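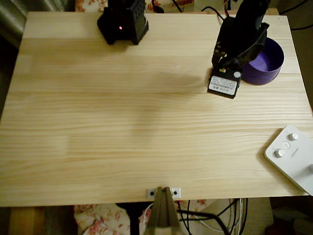
I work at Furent, in the packing hall in Pevholm. We pack replacement parts for kitchen machines. In March we got the first robot arms, and many people asked me how it is now. I will write it in some short posts. English is my third language, so please be patient with me.

Before the arms, each of us packed by hand the whole shift. One small part, one bag, one label, one box. My own record was 1114 bags in one shift. I was proud of this number, and my wrist was not proud at all.

Now the arms take the small parts and we take the rest. The rest is more than the managers believed. Bent lids, bags which stick together, the customer who wants three different screws in one order. An arm does not like a surprise.

The first arms were small ones, clamped on a normal pine table, so that we could learn on them. I think this was a good decision. A big machine behind a fence is somebody else's machine. When it is on a table, you ask questions.

I learned new words. Servo, joint, home position. In the beginning I wrote them on my hand. Today I teach them to the people from the evening shift, and they write them on their hands.

What I did not expect: the hall became more quiet between people. Before, we stood 2 and 2 at the bench and talked all day. Now each one looks after an own station and the talking happens in the break. I miss it. Some colleagues say they do not miss it, and this is also fair.

About jobs, because this is the question under every post. We were 39 in the hall in March and we are 39 today. But when two colleagues moved to the warehouse, two came from there to us, and both already knew how to program a little. So the number is the same and the work is not the same. I want to be exact about this.

The pay is a weaker point. We got 312 extra, one time, for the training. After that nothing. We do now a part of what a technician from Pemia did before, when he came with his van and his long invoice. I have asked politely for a new pay grade. I will ask again, also politely.

My advice if your workplace gets the same: go to the first training, even if you are angry. The ones who went early could say where the stop button should be and how high the table should be. The ones who came later got the table as it was.

Somebody asked if I give a name to my arm. Yes. It is called Chukwu Two, after the project, Chukwu, and because Chukwu One is at the next station and drops more bags.

Tomorrow I have early shift, so I answer the comments after 3 in the afternoon.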